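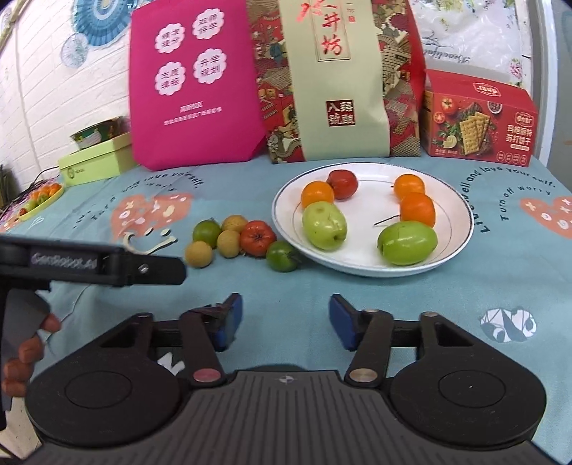

What is Cleteo?
Cleteo is a swim school for adults in Gerkmont, and adults are the only people we teach.

About us

Most of our students couldn't swim a stroke when they first called us. A few had never put their face in the water on purpose. Others could get across a pool at twelve, stopped for thirty years, and want to find out what's still in there (often quite a lot!). We love teaching all of them, and we've been at it for almost 20 years.

The school was started by Fouad Ghoneim, who learned to swim at 44. He had lived most of his life within walking distance of a lake and had spent every summer on the shore holding other people's towels. When he finally looked for lessons, everything on offer was for children, and the one adult class he found started with laps. He ended up learning from a retired coach, Mrs. Cherkaoui, in the shallow end of a motel pool, mostly by blowing bubbles and laughing. He was so happy about it that he told everyone he met, and before long they were asking him to bring them along.

We still start with bubbles. We still laugh a lot too, and there's nothing quite like the noise a group makes when somebody floats for the first time. It happens nearly every week and we cheer every time.

Where we teach

Our home is the small indoor pool at the Jaltlow Building, on the hill behind the old post office. It has a long shallow end, wide steps with a rail on both sides, and water that is kept warmer than a lap pool, so you can stand and talk through something without your teeth chattering. There's a deep end as well, and you'll get to it when you want to. In the summer we also run open water mornings at the lake for people who have finished Level Three.

If you're driving, use the lower lot. The upper one belongs to the dentist.

How the classes work

Groups have no more than five swimmers, with a teacher in the water the whole time. We don't teach from the deck. If we ask you to lie back and let go of the wall, we'll be right next to you, as wet as you are.

Level One is breathing, floating and getting back to your feet. That last part gets skipped in a lot of courses and it makes a huge difference – once you know you can stand up from any position, everything loosens. Level Two adds gliding, kicking and a simple backstroke. Level Three is front crawl with breathing to the side, treading water, and jumping in. Some people go through all three in a winter. Others stay in Level One for a year and have a wonderful time there, and we're glad to have them.

New groups begin in January and again on 18th March. You can move between groups if your shifts change, just let the front desk know.

Last year 296 people took lessons with us. The oldest was a great-grandmother who wanted to get in the water with the little ones at a family reunion. She sent us a card afterward and it's taped up by the lockers.

Our teachers

Everyone who teaches here holds a current lifeguard certificate and has spent a full season assisting before leading a group. Several of them learned as adults, right here, and they're some of the best we have. They remember exactly what it feels like when water goes up your nose and your whole body says get out! Fouad still teaches Level One himself and has no plans to give it up.

What to bring

A swimsuit you can move in, a towel, and flip-flops for the walk from the changing rooms. Full-cover suits, swim shirts and leggings made for the pool are all welcome. We lend goggles and caps, though you'll probably want your own goggles by the second or third week (ask us before you buy, we have opinions). Please don't eat a big meal right before class.

Come and see us

You're welcome to come and watch a class before you sign up. Plenty of our students did that first, some of them more than once, and one sat on the bench for a whole course with a thermos before she got in. She's in Level Three now and swims at the lake with us. Call or stop by the front desk any time the pool is open, and we'll show you around.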